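A visit to the mowing robots at Surkitton

Last June I wrote in this column that I wanted to see one outdoor robot from near, with somebody who must keep it alive every day. The people of Royer, who look after the grounds of the Surkitton training center, invited me for their open day on 4/19/21. There were talks in the morning, but I went mostly for one machine, a lawn mower robot of the type Sumby, and for the person who takes care of it, Ayanda Mkhize.

The workshop is a former garage. The Sumby was on a lifting table with its belly open, and four of us visitors stood around it with coffee. Ayanda began with the blades. The disc carries small loose blades that swing back if they touch a stone. She changes all of them together, never only the bad one, as a disc with mixed blades makes a vibration, and this vibration goes up to the motor bearing. She let me turn the disc by hand with the new set on it. It turned very quiet. Then she put on an old disc from a drawer and I could feel a small roughness, like sand in a pepper mill.

The screws she tightens with a torque tool, and she writes the date on a piece of tape inside the cover. I asked if there is not a computer program for it. There is, she said, but the tape is always in the same place as the mower.

The second part of the visit was about the docking station and the wire. I did not know that this mower still uses a wire in the ground. The wire makes a loop around the whole area, and in the loop goes a weak signal, which the mower feels when it comes close. On the newest section the loop is 118 meters. When it breaks, the lamp on the station changes its color and every mower inside the loop stops where it is. Last year they had 7 breaks, most of them from the edging spade of a gardener, and one from a tent peg.

We all walked out together to look at the ground.

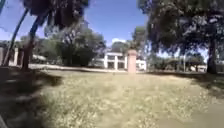
The lawn at Surkitton, looking toward the white two-story building.

I expected that long wet grass would be the great problem for such a machine. Ayanda says that in this place dry grass gives her more work. On bare patches the wheels dig a little and lose their grip, the mower believes it has advanced and it has not, and then its map of the area becomes wrong. She raises the cutting height in the dry months and she gives the machine shorter hours. The shadow of the trees is another matter. Grass in the shade grows differently from grass in full sun, so she divides the day program by zones. It took her one season to find good values, and she does not pretend they would be good for any other garden.

Where turf meets paving, the wire should lie a little inside the grass. If it is too near to the path, the front wheel goes over the border and the mower turns on the stone, which is bad for the rubber. If it is too far, there remains a strip of high grass and the director complains. She told us how many centimeters she uses, but I was writing something else at this moment and I lost the number. I am sorry for the readers who have the same mower.

Back in the garage, Odette Chauvin of the company Stekex showed how to find a break in the loop. This was for me the best half hour of the day. She had prepared a training board with 200 meters of wire on a drum and one hidden cut. You disconnect one end, you send a tone in the other, and you follow the wire with a small receiver and headphones. At the break the tone becomes weak, then it disappears. It is slow work, and you need to walk with the receiver very low. I tried and I stopped too early, at a joint which was badly crimped but not cut. Odette was happy about it, because she had made this bad joint on purpose.

She repairs only with the gel connectors, and she cuts back the copper until it is bright. Green copper she throws away, even if it costs half a meter of wire. A twisted joint with black tape holds until the first serious rain, she said, and then you look for it again with the headphones.

The batteries we saw only quickly. The log of the oldest Sumby shows over 1000 charging cycles, and it still does its afternoon. In winter the batteries stay inside on a shelf, half charged. The contacts of the station are cleaned each Monday with a dry cloth and a fiber pen, no oil and no spray. When I was there this was still to do, so Ayanda gave me the pen and I did the left one.

There were also a talk about leasing prices and a lunch, with a very good lentil salad. For the next open day one should write to the Royer office and ask for the workshop group, which is small. Bring closed shoes, they do not let you near the lifting table in sandals.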